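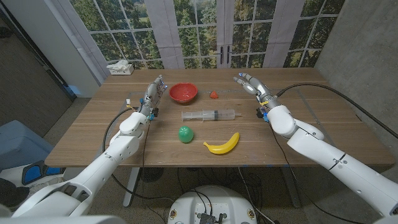
21/07/2023

Up before five to feed the halibut, who are nine days into eating and not one bit grateful. I had the lights in the nursery room on low and the rotifers already rinsed, and I stood over tank four with a coffee I am not supposed to have in there, trying to see whether anybody's gut was orange. Rotifers fed on the good algae paste show through a larva like soup through a straw. Tank four: orange. Tank five: mostly orange. Tank six: a lot of clear little fish swimming with their heads down, which in my experience is how a larva writes its will.

Pulled a sample from six and put ten of them under the scope. Three had food in them. The others had empty guts and that pinched look behind the head. They'd had the same feed at the same hour from the same bucket, carried by the same idiot. Temperature matched the other tanks. Oxygen fine. I checked the inflow screen, which was clean, and then checked it again in case it had felt like confessing.

Juraj came in at seven and said, "Light." He says one word and then washes his hands for a full minute. He was right, or at least he was right enough to be annoying. The lamp over six had been swapped on my day off for one of the Clanberg units, which are supposed to spread more evenly and which in fact throw a bright stripe down one side. Fish this age go toward the bright part and pile up against the wall, bumping it with their noses, while the food drifts around in the middle having a nice morning. I hung a piece of shade cloth over the near side with binder clips. It looks like a puppet theater.

By ten they had spread out some. I am not calling it fixed. I've called things fixed before.

Green water: Nkechi wants it thicker. I want it about where it is, on the grounds that I am the one who has to siphon the bottom. We had the same talk in October with the other batch, when she wanted it thinner, and I said so, and she said that was cod. It was cod. I had forgotten. I apologized in a general direction and we settled on a bit thicker through the weekend, then look.

Afternoon was all Artemia. Set up the second cone for the switch and managed to hatch nearly 200 grams of cysts into a room that smelled like a boat by three o'clock. The batch from Trurkalard hatched well. The older can did not, and I spent a long time separating the shells out because Juraj lost a tank once to larvae that swallowed the shells and plugged themselves up, and he tells it the way other people tell you about the war. I don't mind. It keeps me careful. I got the light on the bottom of the cone, let the live ones come down to it, drained off the first dirty slug and kept the rest. They're fat and orange and they twitch. I'd eat them.

Small argument over lunch about enrichment. The label says twelve hours, Nkechi says twenty-four, and the truth is that after a day in the stuff half of them are dying and the other half have turned it into more shrimp. We'll do eighteen, a number with nothing behind it except that I can be awake at both ends.

Ika, who is a cat and technically not allowed past the boot wash, got past the boot wash. Found her on the filter cover in the pump room, warm as toast, with the expression of someone who pays rent. Carried her out. She came back. Carried her out again and shut the door, and then had to open it for the delivery of salt, so you can guess.

Counts. Tank four lost 40 overnight, which for this stage is a holiday. Five lost 82. Six I am writing down as "many" until tomorrow, since I siphoned it in a bad mood and kicked the bucket, in the plain sense of kicking a bucket. Juraj mopped. He did not say a word, not even the one.

Called Dijkstra about the eggs for the next run. They can send in two weeks, or in three, or possibly never, depending on who picks up. The man I got this time was cheerful and knew nothing. I asked how the females were doing on the new diet and he said, "Oh, big." I wrote down "big."

Spent the last hour reading up on when the stomach comes in, since I've got a visitor's talk to give and can't keep saying "later." These fish go weeks without a real stomach. It's a tube with some opinions. Everything we pour in there has to be broken down by a gut that is barely more than a hallway, and if the food goes through too fast it comes out the other end still kicking, which I have seen, and which makes you think hard about what you're spending on algae paste. I tried explaining this to my sister on the phone and she said it sounded like having a newborn. I said a newborn doesn't come in lots of thousands and doesn't die if you turn the lamp a few inches. She said I should hear myself.

The dry feed people have been writing again. They'd like us to try weaning early, with crumbs at 100 microns or under, and they've enclosed a graph. It's a beautiful graph. The line goes up. I have put it on the corkboard under the tide table and the takeout menu. If six pulls through I may give them one small tank to play with, one I haven't gotten attached to.

Late feed at nine. Went in with the red headlamp so as not to spook anyone. Four was quiet. Five was quiet. In six they were hanging all through the water, and I pulled ten more and put them under the scope with my dinner going cold in the office. Six out of ten with orange guts. One of them had a rotifer halfway in and seemed unsure about it.

Left the shade cloth up. Wrote "DO NOT TIDY" on a piece of tape and stuck it to the clips, underlined for Juraj.

Need: more binder clips, a new siphon hose (the old one has a kink at the worst spot), bleach, cat food apparently. Ask Nkechi about the weekend. Ask who ordered those lamps.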